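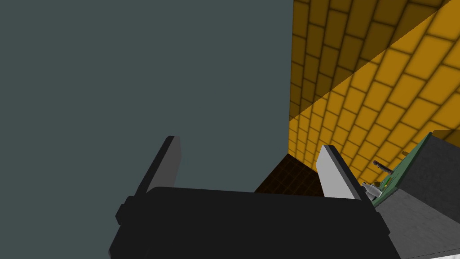 Ticket: Import of night recordings rejects records from one station
Status: Resolved
Component: Clinirell Desk, import module
Site: Nurncombe Marsh, rail and bittern survey
Priority: Normal
Opened: April 13, 2022

Reported problem

Nightly detection file from the Nurncombe stations was exported from Clinirell Desk and submitted to the Rivadeneyra regional archive. File contains 1015 records. The archive accepted part of the file and returned 205 records with the message "location outside region." No other error text. The same export procedure worked for the whole of last fall's season, starting in September, with no rejections.

Species in the rejected set: Virginia rail, sora, American bittern, marsh wren, swamp sparrow. All are expected at the site on these dates. Filters for unusual species are not involved. Those produce a "needs review" flag and do not stop the import.

Checked by reporter before opening the ticket:

Exported the file a second time. Same result.
Opened the file in a text editor. Column order matches the archive template.
Restarted the desktop program.
Confirmed that the survey project is still active in the archive account.

Support, first reply

Please attach the rejection report (the plain text version, not the summary page) and the station list from Settings, Stations, Export. Please do not edit the detection file by hand in the meantime. Opening and saving it in a spreadsheet program can change the time column to a local format, and then there are two problems in one file.

Reporter

Both attached. The rejected records all come from station 17. Station 16 is on the same boardwalk, same model, same battery type, and every one of its records was accepted. The other stations are also fine.

Support

Thank you. The station list shows correct coordinates for 17. The detection file does not. Every line from 17 has a positive longitude, so the archive places those birds on the wrong side of the Atlantic and refuses them. Latitude is correct to the last digit.

Clinirell Desk takes coordinates from the header of each audio file if one is present, and from the station list only if the header field is blank. The station list is therefore not consulted for 17. Two things to find out:

1. What firmware is on 16 and on 17. Hold the left button while switching on. The version shows before the battery reading.
2. Whether the position on 17 was entered by hand or taken from the phone app.

Reporter

Went out at low water to read them. 16 has the older firmware, 17 has the current one. 17 was in the shop over the winter for a new microphone and came back updated. Position was typed in by hand on the unit after it was strapped to its post. The entry screen on 17 has a separate E/W field that the older firmware does not have. It was showing E. I did not notice it at the time because on the old screen you type the minus sign yourself.

I did type the minus sign. It appears the unit dropped it.

Support

Confirmed on a bench unit. With the current firmware, a minus sign typed in the longitude field is discarded on save and the E/W field decides the sign. The E/W field defaults to E after a factory reset. The behavior is described in the release notes but the quick start card in the box still shows the old screen. A correction to the card has been requested.
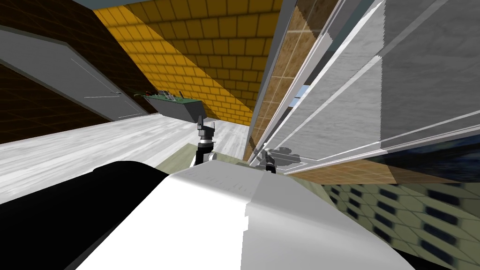
Upright robot arm with gripper, gray box farther back. Rendered view.

Procedure to correct the unit

Switch the recorder to Standby. Do not change position settings while it is on a schedule, or the recording in progress keeps the old header until it closes.
Go to Setup, Position. Enter longitude without a sign. Move to the E/W field and press Up once so that it shows W.
Save, switch off, wait for the light to go out, switch on again.
Make a one-minute test recording and check the header in Desk under File, Properties.

Procedure to correct records already collected

Do not rewrite the audio headers. The archive stores a checksum for each recording that backs a detection, and changed files will be treated as new ones.
In Desk, open the project, select station 17, and choose Use Station List Position. The original header value is kept in the history.
Export only the records for station 17. If the full file is sent again, the archive will create duplicates of everything it accepted the first time.

Reporter

Unit corrected in place. Test recording shows the right longitude. In Desk, the option Use Station List Position is gray and cannot be selected.

Support

Is the project locked? Submitting a file to the archive locks the project on the Desk side until the submission is marked complete, and a partial rejection leaves it open. Go to Project, Submissions, select the last line, Close With Rejections.

Reporter

It was locked. Closed it and the option became available. Exported station 17 only. The file has 205 lines, which matches the rejection report. Archive accepted all of them. Map now shows the detections at the east end of the boardwalk where the post is.

One further item. The sora detections from 17 have sunset-relative times that look wrong. A bird logged well after dark is listed as a daytime record.

Support

Same cause. Sunset is computed from position when the file is first scanned, and it was computed for the wrong longitude. Changing the position does not repeat the calculation. Select the station, then Tools, Recalculate Sun Times. Clock times are not affected and the archive does not use the sunset column, so no new submission is needed. It matters only if the survey report groups calls by dusk, night and dawn.

Reporter

Recalculated. The sora is back in the night group. The bitterns moved as well, most of them into dusk, and that agrees with what we hear from the parking area.

The Wokamness group borrows two of our recorders next month for their rail count and both have the current firmware. I have written the E/W setting on tape inside the lids.

Resolution

Longitude sign discarded by current firmware on manual entry, E/W field left at default E. Unit corrected, position overridden in Desk, affected records resubmitted and accepted. Sun times recalculated.

Linked: quick start card correction (open); request for Desk to warn if header and station list positions disagree (open, no target version).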